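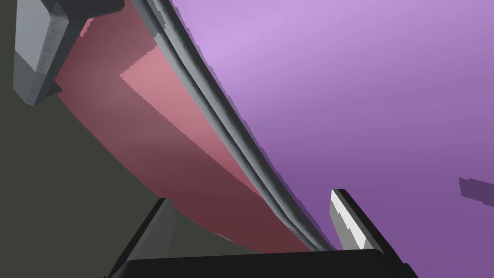
*Page last changed: Sep 3, 2024*

Cyprian Borkowska meets me at the front door of Tarnico with a mug in each hand and no way of shaking mine, so we nod at each other and laugh, and one of the mugs turns out to be for me. It is open day at the workshop, the second one they have held, and he has been on his feet since early morning. "I've said the word 'gripper' so many times today that it's stopped sounding like a word," he tells me. "You'll have to bear with me if I start calling it the hand."

I had expected (I think most of us on the visitors' list had) a big room with a fence around it and a machine swinging car doors about. Tarnico is a smaller and friendlier sort of place. There are two rooms downstairs and a kitchen, and the first of the two rooms is given over to simulation, which means a row of desks, a screen large enough for a dozen people to stand in front of, and a great many chairs that don't match. The screen is where Cyprian likes to begin.

"People want to run straight through to the arm, and I understand that, I'd be the same," he says. "But the arm only does what it learned in here. If you haven't seen this part you're watching a magic trick, and I don't care for magic tricks. I like to see the workings."

The workings, when we come to them, are much more colorful than I was ready for. The simulated world he puts up for us has a purple backdrop, deepening to violet on one side, and against it a big curved shape in pink and red with a gray ribbed rim along one edge, seen from so close that it takes up the middle of the view. The black fingers of the gripper come in from below, one of them with a bright, pale inner face. A woman near me asked whether the colors meant anything, whether red was a warning of some sort, and Cyprian was delighted with the question.

"No, no, it's not a warning! We change the colors all the time. Walls, objects, tables, all of it. If everything in the practice world were the same gray, the system would decide that gray was important. So it gets purple walls for a while, and then it gets something else. My daughter says it looks like the inside of a bag of candy."

I asked him about the edges too, which have a stair-stepped look that reminded me of the games my brother and I used to play on the family computer. Surely, I said, a company like this could afford something smoother.

"We could make it very pretty," he said, "and it would be very slow. What I want is lots of tries. Plain shading, rough edges, quick to draw, and then on to the next one. We have a nicer version that we used to bring out for guests, and I stopped bringing it out. It made people think the nice pictures were the product."

The software is called Trostix, and Cyprian speaks of it the way some people speak of an old car that they have kept going themselves. He wrote the first piece of it one January, when the heating in their old building had failed and he was working at home in a coat and hat. There are 34 practice worlds in it now, each with its own objects and its own lighting, and he has a favorite, though he wouldn't tell us which it was while his colleagues were in the room. A new gripper, he explained, has to get through every one of them before anyone bolts it to a real arm, and the gripper they are fondest of at the moment, the one the next room is built around, is named Gutar.

"It was a typing mistake," he admitted when I asked. "Somebody was writing an email about a guitar and the gripper in the same afternoon. By the time anyone noticed, it was printed on the box."

What struck me most, sitting there with my coffee going cold, was how close the view goes. I'm used to seeing robots from across a room, with the whole arm in sight and usually a man in safety glasses beside it. On the big screen you are down among the fingers, and the thing being handled looms over you like a boat in dry dock. It took me a minute or two to get my bearings, and Cyprian said that was quite usual.

"I had the same trouble when I started. You keep wanting to step back. But when you pick up a cup, you don't step back either, do you? The last little bit, the part that matters, is all very near. You only get a corner of the object and a corner of your own hand, and you have to make up your mind from that. So I like people to sit with the close view a while, even if they complain."

Somebody did complain, very politely, and was given a cookie.

From there we moved through to the second room, where the real arm stands on a heavy bench behind a low rail. The group was 13 strong by then, and we lined up along the rail like people waiting for a parade. Cyprian's colleagues had laid out bowls, bottles, a rubber boot and a garden trowel, and children were allowed to choose what went on the bench next. The boot was chosen over and over. Gutar managed it more often than not, and when it dropped the boot there was a groan from the whole rail, followed by a round of applause that I thought was rather kind.

"I love it when they clap for the drops," Cyprian said afterward. "Engineers never clap for the drops. We go very quiet and look at the floor."

I asked him what the work is for in the end, once the bowls and boots are put away. Much of it, he said, goes to a packing hall out at Cuesta, where the goods come in every shape and the people who sort them by hand have sore wrists by the end of a shift. He visits twice a season and always asks to spend an hour on the line himself. "I'm terrible at it. They're very patient with me. There's a lady there who can tell from the sound of a box whether it's been packed badly, and I've been trying to work out for two years how I'd put that into a simulation. I haven't got anywhere."

He had to go then, as the afternoon visitors were already in the hallway, 93 names on the sheet for the day and a good many of them still to come. He walked me as far as the kitchen, took back the mug, and asked if I wanted to see the purple one again before I left, with fewer heads in the way. I said I did, and he pulled two of the chairs up close to the screen.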